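4.2 Setting up the room sensor

The quick-start card says the Skorari thermostat finds its room sensor "in moments." Allow 17 minutes, and don't start at bedtime. These steps were written after three installs in Milledham, none of which matched the card.

1. Turn off the heating at the wall switch. The app has an Off button too, but it only pauses the schedule.

2. Pull the battery tab from the sensor. The light should blink green. If it blinks amber, the card tells you to call support; try a fresh battery first.

3. Hold the pairing button until the blinking stops. The card claims three seconds. Ours took longer every time.

4. In the app, choose Add Sensor and type the code from the back of the unit. Scanning is offered as the easy way. Wian Kekana tried it in good light and in bad, and ended up typing.

Note: Firmware 188 and later is supposed to skip step 4. We have not seen it do so. 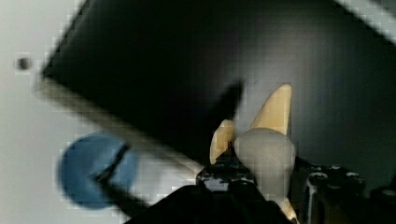 5. Pick a spot on an inside wall, at chest height, out of direct sun. The maker's range of 300 feet was presumably measured in a field. With two brick walls between sensor and thermostat, expect far less.

6. Leave the sensor there overnight before you drill anything. Siiri Ojala skipped this and now has two extra holes to fill.

7. Turn the heating back on and compare the app's reading with an ordinary thermometer. A degree apart is fine - more than that, use Settings > Offset.

CAUTION: Do not open the thermostat cover with the power on. The wires behind it may be live even when the screen is dark.

CAUTION: Leave "Smart Learning" off for the first week. It promises savings, but with no history to go on it tends to heat the house at 4 a.m.

If the sensor drops out more than once, repeat steps 2 to 4. For resetting the thermostat itself, see section 4.5.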